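Section 4: Setting up the Trusico under-bench water filter

Published July
By the Kolev product support desk
Last updated: Monday

4.1 Before you start

Check that the cold water isolation tap under the sink turns off fully. If it is stiff or weeps at the spindle, have a plumber replace it first. The filter must go on the cold line only. Hot water will damage the cartridge and void the warranty.

You will need a Phillips screwdriver, an adjustable spanner, a pencil, thread tape, a bucket and an old towel. The mounting screws in the bag suit timber or particle board. For a masonry wall, buy plugs to match.

4.2 Fitting the bracket

1. Empty the cupboard and lay the towel on its floor.
2. Hold the bracket against the side wall and mark the two screw holes. Leave 60 mm clear underneath so the bowl can be dropped and taken out.
3. Drill pilot holes and screw the bracket on firmly.
4. Hang the filter head on the bracket with the arrow pointing toward the sink.

CAUTION: Check what is behind the cupboard wall before drilling. Power cables often run beside the dishwasher outlet.

4.3 Connecting the hoses

1. Turn off the isolation tap and open the kitchen mixer to release the pressure.
2. Put the bucket under the tap and undo the existing cold hose.
3. Wrap thread tape clockwise on the inlet fitting. Don't tape the compression fittings.
4. Connect the inlet hose, then the outlet hose. Do both up by hand, then nip them up a quarter turn with the spanner.

Note: Kits sold with the Skoltex tee piece have a third port for a fridge line. Leave the cap on if you aren't using it.

4.4 First flush

1. Fit the cartridge (part 2539) with the seal facing up and screw the bowl on by hand.
2. Open the isolation tap slowly. Watch each joint for drips.
3. Run the cold tap for 30 minutes. Grey or cloudy water at the start is carbon dust.
4. Close the tap, dry every joint with a paper towel and look again after an hour.

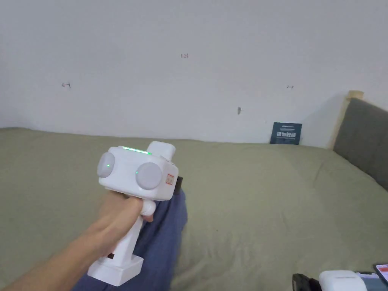 Kolev product support desk
Technical writers, household water

4.5 Changing the cartridge

Replace the cartridge when the flow drops off, or at the interval printed on its label. Turn off the isolation tap, open the mixer and unscrew the bowl with the Esia wrench supplied. Wipe the O-ring and smear it with silicone grease. Petroleum jelly will make it swell.

If the bowl leaks after a change, take it off and check the O-ring for grit. Replace the ring if it is nicked or flattened.

CAUTION: Do not use the wrench to tighten the bowl. Hand tight is enough.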